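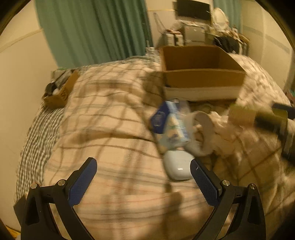

腕は最後に買え

文:レカ・カンドパル(Rekha Kandpal)
6月掲載
シェア 800

ロボットの予算会議に出ると、たいてい最初に腕の話になる。何軸か、何キロ持てるか、どこまで届くか。カタログの一ページ目に載っている順番そのままである。私は十年近く、中小の梱包・返品処理の会社に設備の買い方を助言してきたが、二ページ目から始まった会議に出た記憶がない。

腕が人気なのは理解できる。腕は動く。社長が取引先を連れてきたとき、動くものがあると場が持つ。表計算ソフトは動かないし、指先のパッドの予備が詰まった引き出しを開けて見せても、取引先は愛想笑いしかしてくれない。

それでも言わせてもらうと、腕は最後に買うべきものだと思う。先に買うのは指と、時間と、散らかった場所である。

ブリルビーの4000ドル

小さな通販業者の返品を引き受けている、ブリルビーという会社がある。届いた箱を開け、中身を確かめ、詰め直して棚に戻す。設備購入の担当はエコウ・ヤクブで、去年、彼のもとに4000ドルの枠が下りた。自動化の準備費という名目だった。何の準備かは誰も決めていなかった。準備費にはよくあることだ。

彼が最初に取った見積もりは、モンテスという代理店のものだった。中古の卓上アームが一台、2000ドル。設置と初期設定が2000ドル。足すとぴったり枠に収まる。私は長年この仕事をしているので、枠にぴったり収まる見積もりを見ると、まず誰が枠の額をしゃべったのかが気になる。

見積書はきれいだった。アームの型番、土台、ケーブル、設定作業、保証。指先については一行、「標準グリッパー付属」とだけあった。標準。世の中の返品が標準の形をしていれば、それで済む。

返品は標準の形をしていない。イヤホンのケースくらいの、角のない小さなものが来る。上から挟めば逃げるし、横から挟めば転がる。芯の空いたテープは立っていたり寝ていたりする。緩衝紙は、丸められた時点で形状という概念から自由になっている。段ボールの蓋は開けたほうへ戻らず、閉めたほうにも留まらない。これを「標準」で受けると書いた人は、たぶん自分の荷物を誰かに開けてもらっている。

エコウは私にその見積書を送ってきて、「どう思いますか」とだけ書いてきた。私は「指はどこですか」とだけ返した。これで助言料をもらっているのだから、いい商売である。

手で持つ指

手持ちグリッパーというものがある。ロボットの指だけを人が握って使う道具で、人間がそれで物をつかみ、つかみ方を記録する。後でロボットに覚えさせるための手本になる。見た目は、二本指の大きなトングに真面目な会社が設計図を描いたようなものだと思ってもらえばいい。

値段は腕よりずっと安い。ブリルビーが買ったのは一台400ドルのもので、それを二台、800ドル。残りの使い道は後で書く。

私がこれを先に買えと言うのは、安いからだけでもない。手持ちの指で一日仕事をすると、自分の仕事がどれだけ指に嫌われているかがよくわかるのだ。普段の五本指は優秀すぎて、作業の難しさを持ち主に隠してしまう。二本にされたとたん、人はテープの輪ひとつに敬語を使いはじめる。

ブリルビーで最初にこれを握ったのは、返品係のナー・アメガシーだった。午前中ずっと小物を拾っては置き、昼にエコウのところへ来て、こう言ったそうだ。「この仕事、私が思っていたより給料が安いです」

私はこれを、その年に聞いた最も有益な技術報告だと考えている。難しい工程がどこか、彼女には半日でわかった。モンテスの設定作業員なら2000ドルかけて、動かないことを確認していたかもしれない。もっとも、これは私の意地悪な推測で、先方はいい人たちである。昼食もおごってくれた。

散らかった場所に値段をつける

次に会議で嫌がられるのが、場所の話だ。

設備屋のショールームはどこも白い机である。何もない机の真ん中に、何の変哲もない立方体がひとつ置いてある。立方体は赤か青で、逃げも転がりもしない。腕はそれを見事に持ち上げ、見事に下ろす。立方体の返品を扱う会社があるなら、今すぐ買うといい。

本当の仕事場は、柄の入った布の上だったり、詰め物の山の横だったりする。小さな業者のなかには、自宅の寝室で荷造りをしている人も多い。ベッドは広いし、腰の高さにあるし、賃料はもう払っている。掛け布団の上に小箱とテープと緩衝材が広がり、開いた段ボールが口を開けて待っている。壁際の棚には袋や服が積んである。整理整頓の講師が見たら目を閉じるだろうが、その部屋から出荷された荷物は届いている。

しかも布団はたわむ。物を押せば沈み、指を下ろす高さはそのたびに違う。机の上で千回成功した動きが、布団の上では一回目から怪しい。格子柄の上に白いものを置けば、目で見つけるぶんには楽でも、線の多い背景は機械の目を悩ませることがある。そういうことを知りたければ、そういう場所でやってみるしかない。

だから私は、予算に「片づけない費用」を入れろと言っている。冗談だと思われるのだが、本気である。記録を取る日になると、現場は必ず掃除をする。人間には見栄があるからだ。床を拭き、余計な物をどけ、布のしわを伸ばす。そうして集めた手本で育ったロボットは、掃除の行き届いた家でしか働けない坊ちゃんになる。坊ちゃんを返品係に配属した会社の末路について、私はいくつか話を持っているが、守秘義務というものがある。

ブリルビーではこの項目に400ドルを充てた。中身は、箱やら小物やらの雑多な品と、記録日の前に現場を掃除しようとする人へ出すお茶代である。会計のラマダ……と書きかけて名前を伏せるが、会計の人は二度、項目名を変えてくれと言ってきた。最終的には「環境多様性の確保」になった。立派である。中身は同じ緩衝紙だ。

時間は買うものか

ここまでで800ドルと400ドルを使った。次の2000ドルは、人の時間に回した。

この行が一番もめる。「うちの社員がやるなら、ただだろう」と言う人が必ずいるからだ。社員の時間がただなら、そもそもロボットは要らない。この矛盾を指摘すると会議室が静かになるので、私は水を飲むことにしている。

手持ちグリッパーで手本を取る作業は、見かけより疲れる。道具の重さが手首に乗るし、指先の開き具合にいつも気を配らなければならない。うまく挟めたと思った物が、持ち上げる途中で回る。最初からやり直す。ナーは一時間ごとに休みを入れるよう求め、エコウは通した。通したうえで、休み時間も手当の計算に入れた。私が彼を信用しているのは、こういうところである。

時間を予算に入れない会社では、手本は「手の空いたとき」に取られる。手の空いたときとは、夕方の五時十分のことである。皆が帰りたい。動きは速く雑になり、難しい品は避けられ、拾いやすい四角い箱ばかりが何度も何度も拾われる。三か月後、その会社のロボットは四角い箱がとても得意になる。人間も四角い箱は得意だったはずだが、それについての比較表は作られない。

反対意見にも一応つきあう

プラミラ・パタクという同業者がいて、この件では私とまったく意見が合わない。彼女はフルマーという自動化コンサルタントの会社にいて、私より服の趣味がよく、請求書の額も大きい。

彼女の主張はこうだ。腕を後回しにすると、腕は永久に来ない。準備費は準備に食われ、翌年も準備費が下り、会社は準備の上手な会社になる。先に腕を買って部屋の真ん中に置けば、皆が仕方なく動きだす。高い物が埃をかぶっていくのに耐えられる経営者はいない、と。

最後の一文については、彼女は経営者というものを買いかぶっている。私は埃をかぶったアームを何台も見た。一台にはカレンダーが掛かっていた。関節の角度がちょうどよかったらしい。

ただ、前半には痛いところがある。準備は楽しいのだ。予算表の行が増え、専門用語が増え、失敗はまだ起きない。私の顧客にも、指とデータの話を二年続けて、何ひとつ自動化していないところがある。二年目の契約を更新した側として、私もこの件では口が重くなる。

そこで折衷案というか、私なりの歯止めを書いておく。準備費には終わりの日を入れる。その日に腕を買うか、やめるかを決める。やめるという選択肢にも丸がつけられるように、用紙を作っておく。丸をつける欄がないと、人は必ず継続する。

もうひとつ彼女の正しい点を認めると、手持ちの指で集めた手本は、どの腕にもそのまま載るわけではない。人の手首はよく曲がるので、機械には苦しい姿勢でも人は平気でやってしまう。買う予定の腕の寸法くらいは先に壁に貼っておけ、とプラミラは言う。私はこれを自分の助言に取り入れ、出典を明記せずに半年使った。ここに明記する。

予備の指、または誰も承認したがらない行

残りの800ドルは消耗品に消えた。

柔らかいパッドは減る。ねじは緩む。これを書くのが恥ずかしいくらい当たり前のことだが、設備予算の表に「減る」という動詞が入っているのを見ることは少ない。機械は買った日の姿で五年間そこにいることになっている。減価償却という欄があるにはあるが、あれは税務署のための減り方で、指先の減り方とは関係がない。

指先のパッドは、表面の凹凸で物を止めている。そこが滑らかになれば、小さくて丸いものから順に落としはじめる。四角い箱は最後まで持てるから、誰も気づかない。ここでも四角い箱が事態を覆い隠す。私は最近、四角い箱に個人的な恨みを抱いている。

フィビコという部品屋のオーガスティナ・アッピアは、注文の電話をかけると、まず交換の間隔を聞いてくる。大抵の客は答えられない。すると彼女は、「では壊れてからまたお電話ください、その頃には送料が高くなっています」と言う。商売人としてどうかと思うが、効き目はある。ブリルビーはその電話を切った翌朝、ようやくパッドの交換日を紙に書きはじめた。

消耗品の行が通らないのには理由がある。写真映えしないうえに、承認した人の手柄にならない。新しい腕を入れた部長は社内報に載る。替えのパッドを切らさなかった部長は載らない。切らした部長も載らないので、どちらでもいいように見える。

社内報のほうを変えられないかと、私は一度提案した。返事はまだない。

表の並べ方を変える

ここまでを一枚の表にすると、ブリルビーの4000ドルは、指が800、散らかしておく費用が400、時間が2000、消耗品が800である。腕はゼロ。モンテスにはもちろん渋い顔をされた。

私が顧客に渡す用紙では、行の順番が決まっている。いちばん上が、扱う物のうち最も持ちにくいものの名前。その次が、それを今どこで、どんな布や台の上で扱っているか。次が、誰が一日やってみたか。四行目が減るもの。腕の型番は最後の行で、欄はわざと狭くしてある。狭いと文句が出る。裏に書いてくださいと答える。裏はたいてい白いまま戻ってくる。

持ちにくいものの名前を最初に書かせると、会議の雰囲気が変わる。部長が「主力商品は」と言いかけ、現場の人が「あれです、あの丸くてつるつるの」と割って入る。主力商品は売上の八割かもしれないが、止まった列の原因はたいてい丸くてつるつるのほうだ。用紙の一行目を埋めるだけで一時間かかった会社もある。私はその一時間ぶんも請求した。

腕を買うなと言っているように読めるかもしれない。買っていい。私も動くものは好きで、展示会では最前列に立って口を開けている。ただ、あの滑らかに回る関節の先に何がついているかを見る癖だけは、つけておいたほうがいい。買い物の失敗は、見積書のなかで一行にまとめられていたところから始まる。付属、標準、一式。この三語を見たら赤ペンを出してほしい。とくに「一式」は、書いた本人にも何が入っているのかわからないことがある。

エコウは先月、モンテスからもう一度見積もりを取った。今度は腕の前に指の行が立っていて、四行もあった。パッドの材質、開く幅、替えの値段、取り付けの向き。総額は前より高い。彼はまだ判を押しておらず、用紙の「やめる」の欄を、ときどき鉛筆で薄くなぞっているという。

ナーのほうは、手持ちグリッパーの一台に自分の名前のシールを貼った。備品に私物の表示をしてはいけないという規則があるそうで、次の会議の議題に上がっている。

最終更新:6月
(初出時、消耗品の行と時間の行の金額が入れ替わっていたため訂正しました)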